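3.2 桌上的杯子：一件小东西怎么占住一张桌子

先说说我为什么会盯上杯子。做桌面物品研究的人大多喜欢大件，显示器、台灯、文件架，量起来方便，画平面图也好看。我一开始也是这么干的，在 Laststead 那栋楼里跟了整整一个九月，回来翻记录，发现写得最多的居然是杯子（还有杯子里插着的、杯沿上挂着的各种小玩意儿）！于是这一节干脆就从杯子写起。

全部记录一共 1,709 条，每条对应一张桌子在某一时刻的样子。编码的时候我把杯子和它的附属物当成一个单位来记，搅拌棒、杯盖、杯套、杯沿上的小摆件都归到“杯组”里。这个办法是从 Okeke 那个项目的编码手册里借来的，我只改了一处：原手册把小摆件单列为“装饰”，我觉得这样一拆，杯子和摆件的关系就丢了。摆件坐在杯沿上，跟摆件站在桌角上，在我看来是两回事，前者会让人拿杯子的时候多留一分神。

位置上，杯组很少落在桌子正中。大家做手上的事要用中间那一块，杯子就被往远处、往边上让。图 3 里的杯子就在浅色桌板靠左上的地方，离双手有一段距离，杯里斜插着一根细细的黑色搅拌棒，左边杯沿上还有个白色带浅褐色的小摆件，圆滚滚的，像只小动物。两手之间的板面则空出很宽一块。

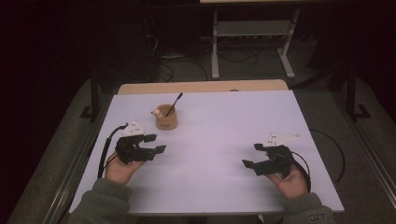

图 3　杯组与双手之间的工作区。

审稿时 Tindine 提过一条意见，说杯子放得远，未必是给手让地方，也可能只是怕洒，建议我把“让位”和“避险”分开讨论，否则第四节的结论站不住。这条意见我想了很久，最后接受了一半。单看一张图，两种解释确实都说得通，我没法替桌子的主人说话。所以我又回头找了 90 条前后连续的记录，专门看杯子在同一张桌上怎么挪。里面有 17 条，杯子已经空了，照样待在远处那个老位置，这种情况用怕洒来解释就比较勉强。另有 7 条正好相反，喝完以后杯子被拉回手边，当成了笔筒或者垃圾筒，这个我事先完全没料到，编码表里连格子都没有，只好临时加了一栏“改作他用”。

还有搅拌棒。我原以为它用完就会被扔掉，结果它常常就留在杯子里，斜斜地伸出来，让一只小杯子多占了一截空间。Skonska 的桌面占用量表只量底面积，这一截是算不进去的。我试着把伸出的部分也投影到桌面上再算，数字变化不大，可是杯子跟旁边物件的最小间距明显变了，具体数值放在附录二里，这里就不展开了。杯沿摆件的处理见 3.3 节。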